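Two arms and a paper cup: Daryna Yatsenko on the Skallero kit
16 May 2022

Daryna Yatsenko had been taking orders for the Skallero kit for less than a year when we spoke. Her company, Burkemo, sells it as a package: two arms, a gripper, stand, cables and the Cutport software that runs them. The price has not changed since launch. She has shipped 263 kits, most of them to colleges and small workshops.

I asked why the standard exercise in the manual uses a take-out coffee cup.

"Because people have one," she said. "We used to send a plastic block. Everyone could pick up the block on the first morning, and then they called us when they tried something soft."

A paper cup gives if the grip is too hard and slips if it is too light. Yatsenko tells new owners to take it just under the rim, where the paper is stiffer, and to leave the lid on.

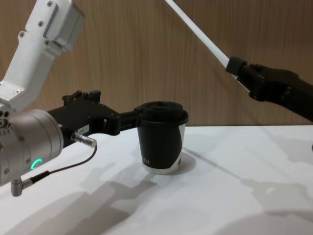
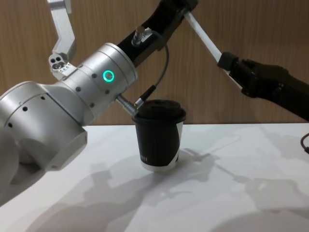 What buyers ask

The most common question is about the second arm. Customers want to know if they can start with one and add the other later. They can, but Yatsenko tries to talk them out of it.

"You learn habits with one arm that you have to drop," she said. "Teach them together, even if one of them is mostly waiting."

The next question is setup time. Burkemo's own figure is 4 hours from opening the crates to a first saved routine. Kiani, a training shop that bought two kits last July, told her it took them 10. She put that down to the cable routing section of the manual, and it has been rewritten.

The software keeps a log of every attempt, good or bad. The longest one a customer has sent in held 3,672 entries, all for the same cup routine - she read through a good part of it and found the grip force had been set wrong near the start.

What it won't do

She was direct about the limits. The kit is slow, and it is not meant for a busy counter. "If you want drinks served, buy something else," she said. Repairs are handled by mail, and owners are asked to keep the crates.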